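Lavavajillas bajo mostrador Nasance 90

Fabricante: Ermont. Referencia de catálogo: 1.304. Compartido 8 veces

El Nasance 90 es un lavavajillas de carga frontal para vasos, tazas, platos y menaje pequeño de cocina. Se instala bajo encimera o sobre bancada propia y trabaja con cesta cuadrada normalizada. Está previsto para cafeterías, comedores de empresa, salas comunes y locales con servicio continuo pero sin tren de lavado. No sustituye a una máquina de capota ni admite bandejas de horno de tamaño completo.

El ciclo corto dura 90 segundos, contados desde el cierre de la puerta hasta la señal acústica de final de aclarado. El ciclo largo no tiene duración fija: la máquina retrasa el aclarado hasta que el calderín alcanza la temperatura de consigna, y ese tiempo depende de la temperatura del agua de entrada. Con toma de agua caliente la espera es menor. Con toma fría conviene contar con ella al dimensionar el número de cestas por hora.
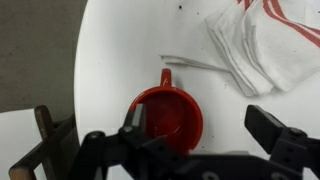 La cuba es embutida, con esquinas redondeadas y fondo inclinado hacia el filtro. El consumo por ciclo es de 2 litros de agua de aclarado. El agua de lavado se conserva en la cuba entre ciclos y se regenera parcialmente con la del aclarado anterior; el excedente sale por el rebosadero. Se recomienda vaciar y rellenar la cuba al final de cada servicio, y también a mitad de turno si se lavan piezas con restos de leche o de salsas.

Los brazos de lavado superior e inferior giran de forma independiente y se desmontan sin herramientas. Antes de volver a montarlos hay que comprobar que los inyectores no están obstruidos. Un brazo que no gira libremente deja zonas sin lavar en el perímetro de la cesta, y el síntoma suele confundirse con falta de detergente.

Dosificación

La versión estándar incorpora dosificador peristáltico de abrillantador. El dosificador de detergente es opcional y puede montarse en fábrica o en obra con el kit Sanna, que incluye tubo de aspiración, lanza y racor de inyección. Debe emplearse detergente líquido no espumante para máquina. El detergente de lavado manual genera espuma en la cuba, la bomba pierde presión y el ciclo se completa sin limpiar.

En aguas duras es obligatorio el descalcificador. La versión D lo lleva integrado y avisa en pantalla cuando falta sal. En las demás versiones se instala un equipo externo en la acometida, después de la llave de corte y antes de la electroválvula. La garantía no cubre resistencias dañadas por incrustación de cal.

Carga admisible

Cada máquina se entrega con una cesta para vasos y otra para platos. Los vasos y las tazas se colocan boca abajo, sin apilar. Los platos se apoyan en los separadores con la cara de servicio hacia el mismo lado. Los cuencos necesitan inclinación para que escurra la base; la cesta base lisa con suplemento inclinado se pide aparte.

Las piezas de plástico fino se desplazan con la presión del brazo inferior y requieren la rejilla de retención. Salvo que su fabricante indique lo contrario, los vasos desechables no deben introducirse en la máquina.

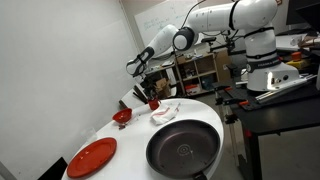

Fotografía: Benedetta Gatti. Reproducción autorizada a Ermont.

Las sartenes con recubrimiento antiadherente merecen nota aparte. El lavado a máquina no las daña de forma inmediata, pero la alcalinidad del detergente profesional acorta la vida del recubrimiento y ataca el aluminio sin proteger en bases y remaches. Ermont recomienda lavarlas a mano. Si se lavan en el Nasance 90, debe medirse antes el mango: la altura útil de puerta admite piezas tumbadas, pero un mango largo puede tocar el brazo superior y bloquearlo. La máquina no detecta ese bloqueo.

Instalación

La alimentación estándar es monofásica. La conversión a trifásica se hace moviendo los puentes de la regleta, según el esquema pegado en el interior del panel frontal, y la debe realizar personal autorizado. El desagüe es por gravedad. Cuando el sumidero queda por encima de la salida de la máquina hay que pedir la versión con bomba de vaciado, que no puede añadirse después sin cambiar la placa electrónica.

Las patas son regulables. La máquina debe quedar nivelada en los dos sentidos; una inclinación hacia el frente provoca goteo por la junta de la puerta. Detrás se dejará espacio para los tubos sin aplastarlos contra la pared.

Mantenimiento

Diario: vaciar la cuba, limpiar los filtros bajo el grifo y dejar la puerta entreabierta. Semanal: desmontar los brazos y revisar la junta. El cambio de los tubos peristálticos corresponde al servicio técnico y se hace en la revisión anual. El contrato Covodness cubre esa revisión y el desplazamiento, sin incluir consumibles.
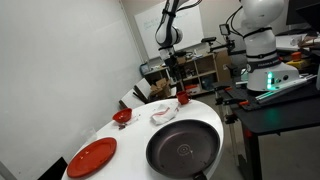
Adelmo Parisi comenta que en su local el ciclo corto basta para tazas de café, siempre que no se dejen secar antes, y que para los platos utiliza el largo. Echa en falta un contador de ciclos visible sin entrar en el menú técnico y pregunta si la rejilla de retención de la serie anterior sirve para esta.

Respuesta del servicio técnico: la rejilla anterior encaja en la cesta, pero no cierra por un lateral. Debe pedirse la nueva. El contador se consulta manteniendo pulsada la tecla de ciclo con la puerta abierta.

Plazo de entrega: según existencias. La versión trifásica de fábrica no se fabricará a partir de abril; los pedidos posteriores se servirán en monofásica convertible.

2 comentarios

Este sitio utiliza cookies propias y de terceros. Aceptar | Configurar

Contacto | Aviso legal | © Ermont | Volver arriba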